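Search this site
Search
Go

The Letter to the Trolldale Observer

a short story

In July the newspaper of our town closed its printing house, and I began to write on the internet. I was 62 years old. My first post was on the price of the bus to Claston, and it had ten readers, one of which was my sister.

I wrote politely. I checked every figure twice and I called the council by its full name. In the evenings I made tea and waited for comments, and mostly there were none.
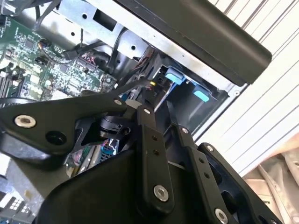

Then one night I came home from a wedding, where the plum brandy was very good, and I wrote about the mayor. I wrote that he had the courage of a wet biscuit. I wrote other things also, with many capital letters, and I went to bed with my shoes on.

In the morning the post had 2,000 readers. A man in Claston called me the last free voice of the valley. Another one said that I should be put in the river -- he had found time to choose which bridge.

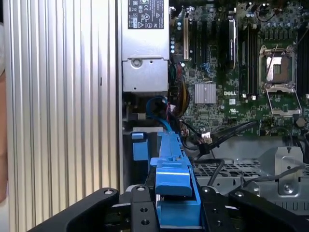
The second post

All week I tried to be angry again. I read the budget, which usually helps. I drank a glass of the brandy, then a second glass, and wrote three lines on the car park. They were fair lines. I deleted them.

The readers were asking where I was. "Has he been bought?" wrote one. The Matić bakery, where I have bought bread all my life, gave me a free roll, and the woman at the till whispered that I must be careful.
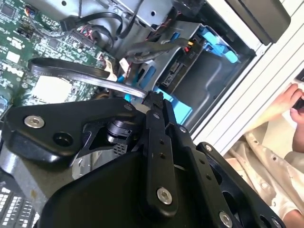

On the eighth day I met the mayor himself outside the chemist. He was carrying a bag of potatoes, and it was splitting at the corner. I held it from below while he looked for his keys.

"I read your article," he said.

"I was drunk," I said.

"Yes, I thought so. The one on the bus was better."

He had read it, then. I walked home and opened the page for a new post. I wrote the title, "The Bus to Claston, Part Two", and went to look for the timetable.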